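The Ferry Clerk

When Areti Karras was 19 years old she took the job in the ticket office at Gamport, because her aunt had the job before her and because the office had a stove. She thought she would stay there one winter. She stayed 30 years, and in the last of these years the company told her that the ferry to Skindstead would stop at the end of July.

The letter was short. It thanked her. It also asked her to return the keys, the stamp and the cash box, and to send the logbooks to the main office in Carroll, where somebody would decide what to do with them.

The logbooks stood on a shelf behind her chair. There were 71 of them, all with green covers, and the oldest smelled of fish and lamp oil. Every crossing was written inside: the hour, the weather, how many people, how many animals, and at the end of the line a space for remarks. Most clerks had left this space empty. Her aunt had written in it sometimes. "Bride, very sick." "Goat went back by itself." Areti had also written in it, more than her aunt, and more than the company would like.

She read the letter two times and then she put it under the stamp and sold a ticket to a man with a bicycle.

The man was Stelios Kontogiannis. He crossed every Tuesday to visit his brother, with whom he did not speak. They sat together in the brother's kitchen, they ate, they listened to the radio, and at four o'clock Stelios took the ferry home. The quarrel was over a boundary wall, and the wall had fallen down long ago.

"One return," said Stelios.

"You know that it finishes?" said Areti.

"What finishes?"

"The ferry. At the end of the month."

He looked at the ticket in his hand as if the news was printed there. Outside the boat was already blowing its horn. It was called the Enumeck, after a rock on which an earlier boat had been lost, and people from other towns always found this a strange choice.

"And how will I go to my brother?" he asked.

"By the road. There is the bus through Carroll."

"That is three hours."

"Yes," said Areti. "I am sorry."

He went out to the boat and she saw him stand at the rail with one hand on the bicycle. In the book she wrote: 10:15, wind from the west, six persons, one bicycle. In the space for remarks she wrote nothing, and then she came back to it in the afternoon and wrote: "Told S.K."

After this she told the others also. She told the schoolteacher, who cried a little, and the two sisters who sold eggs, who were angry and wanted to know the name of the director. She told the doctor. The doctor said that it was a pity, but that he had his car now, and he was ashamed when he said it. He bought ten tickets at once, which he did not need.

In the evenings she began to take the logbooks home. She did not decide to do it. One evening she put two of them in her bag, to look up something her aunt had written, and when she had found it she did not carry them back. The next evening she took three. She lived up the hill, and the books were heavy, and she stopped on the way at the bench by the chapel to rest her arm. 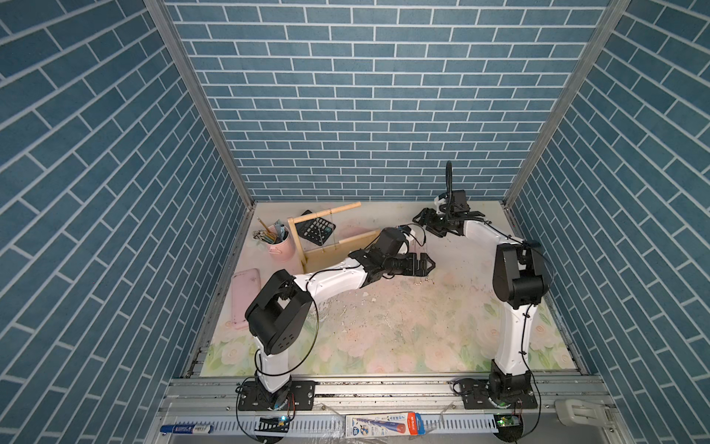
Was it stealing, what she did? The letter said that the books belonged to the company, and Areti could read, so she knew the word for it very well, and she still went up the hill each evening with the bag.

It was Stelios who met her on the bench. It was not a Tuesday, and he did not have the bicycle. He sat down at the other end and looked at the bag between them.

"This is not potatoes," he said.

"No."

He opened it without asking, as old men do, and took out the book on top. It was from a year when both of them were younger. He turned the pages slowly, holding the book far from his eyes. The light was already going, but he found what he wanted, or maybe it found him.

"'K. brothers,'" he read. "'Separate benches.'"

"That is my aunt's writing."

"She wrote this? In the company book?"

"She wrote everything."

He turned some more pages. There was a Tuesday, and another Tuesday. He was in the book again and again, at first with his brother, and then alone, going there and coming back. He had crossed 764 times in one direction, if the books were correct, because Areti had counted it once in a slow winter. She told him the number. He was silent for a while.

"I thought it was more," he said.

"You were ill one year."

"Yes. That was the year he came to me." He closed the book. "Is it in there also?"

It was in there also, but in a different book, one that was still on the shelf. She promised to bring it. He took one handle of the bag and she took the other, and they went up the hill, stopping often. At her door he would not come in. He said that he had eaten, though it was not yet the hour for eating.

On the last day the company sent a young man from Carroll to collect the keys. He was polite and his shoes were not right for the pier. There were more people on the boat than there had been for years. They stood close together and some of them had brought children to see it, and the children wanted to know when something would happen. The sisters gave an egg to each member of the crew. The doctor used one of his tickets.

Stelios went over with the 10:15. At four o'clock he was not on the boat that came back. Areti looked for him at the rail and then she looked behind the cabin, where the smokers stood, and she asked the mate.

"He says that he will come with the bus," said the mate. "Tomorrow, or another day. His brother was with him on the pier. They were shouting."

"Shouting?"

"About who would carry the bicycle."

She went inside and wrote the line. 16:00, no wind, 42 persons. She held the pen over the space for remarks. The young man from Carroll was standing near the stove, which was cold, and he was looking at the empty shelf.

"The logbooks," he said. "I have it on my list that there are logbooks."

"There is this one," said Areti.

"Only this one?"

"It is the last one."

He thought about it. The list was long and he had to be back in Carroll before dark. She could see him choose the easier thing, and she did not think badly of him for it. He wrote a small number on his paper and held out his hand.

"One moment, please," she said. "I have not finished it."

She bent down and wrote in the space, and the writing went over the line and down into the margin, and the young man waited with his hand out. Then she blew on the ink and gave him the book, the stamp and the box. The keys she had to look for. They were in her coat, under two green covers, and she turned her back to him while she took them out.

Recent stories
The Second Piano
Rent for a Small Boat
My Mother's Winter Teeth
What the Baker Owed
A Thousand Steps to Skindstead
Letters Returned to Carroll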